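What My Building Throws Away: A Semester of Looking at Food Waste
Senga Dunbar
Final project report, Intro to Environmental Studies

Why I picked this

My first idea for this project was river cleanup, and I dropped it when I found out I'd need a boat permit. My second idea came from carrying a trash bag down the back stairs of Quiambao Hall and having it split on the landing. Out came half a loaf of bread, a bag of salad that had turned to soup, and four yogurts that were still sealed. I was annoyed about the stairs, and then I was annoyed about the yogurts (they were mine!), and by the time I'd finished mopping I had a topic.

So my question was pretty simple. How much food do students in one residence hall throw out, what kind of food is it, and does anything cheap and easy make a dent in it? I'm not a lab person and I wanted to keep this to things I could do with a kitchen scale and a clipboard.

How I did it

I asked for people on my floor and the one below to join in, and 8 kitchens said yes. Each kitchen is shared by a handful of students. I gave each one a lidded bucket and asked them to put all their food waste in it for the whole study, and then I went around every evening and weighed what was in there. Peels and bones went in one column, and food that somebody could have eaten at some point went in the other. My instructor suggested splitting it that way and I'm really glad she did, as the peels turned out to be boring and the other column was where everything happened.

For the first half of the study I didn't change anything. For the second half, half of the kitchens got two things: a shelf in the fridge marked "eat me first" and a shared shopping list taped to the door. The other kitchens just kept going as they were so I'd have something to compare with.
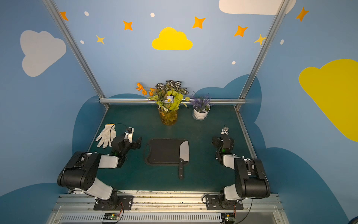

The buckets themselves were a bigger headache than I'd planned for. The first ones I bought had lids that popped off whenever anyone kicked them, and in a shared kitchen everyone kicks everything. I swapped them out after a few days for the screw-top kind from Clakell, which cost more but stayed shut. I threw out the numbers from those first days, because I know for a fact that at least one bucket had gone over on the floor and been swept into the regular trash.

I also had to work out what to do about coffee grounds. They're heavy when they're wet, and one kitchen drinks a truly scary amount of coffee. In the end I put them in with the peels, which seemed fair – you can't eat them – but it does make that kitchen look worse than it is if you only read the total.

What I found

Altogether I weighed 931 pounds of waste, counting the peels. Bread was the biggest item in the edible column, and bagged salad came second. Meat was way down the list. I'd guessed it would be higher, but when I asked people about it they said meat was the expensive part of the shopping and they planned their meals around it. Bread gets bought without thinking.

The kitchens with the shelf and the list did throw out less edible food in the second half. The drop was real but it wasn't even. Two of them cut way back, one cut back a little, and one didn't change at all. The one that didn't change told me, very cheerfully, that the "eat me first" shelf had become the place where the beer went.

Leftovers surprised me. People would put them in a nice container, label it and everything, and then I'd meet it in the bucket a week later. I started writing down what kind of container it had been in, and the see-through ones got emptied by someone much more often than the solid ones. It's a small set of notes and I wouldn't bet my grade on it, but I've switched to clear containers myself.

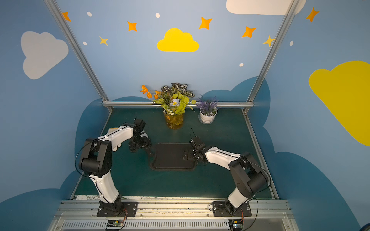 I did a short survey at the end too. Most people thought they wasted less than the other kitchens, and they can't all be right. A couple of people said having the bucket in the room was enough to make them feel guilty, and one said she'd started freezing bread for the first time in her life. I think that probably affected the comparison kitchens as well, so the real effect of the shelf may be hard to pull apart from the effect of me showing up every night with a scale.

Problems

The study was short and it ran into spring break in March, when half the building emptied its fridges in one go. I kept those days in but marked them. Also, everyone who joined was a volunteer and knew me at least a bit, so they were maybe on their best behavior. And my scale only reads to the nearest ounce.

What I'd do next

I'd like to run it again with more kitchens and without telling people which group they're in. I'd test bread by itself, just a note on the freezer door and nothing else, and see how far that gets. I've left my tally sheets and the leftover buckets with the hall office, and anybody who wants to use them next year should wash the buckets first.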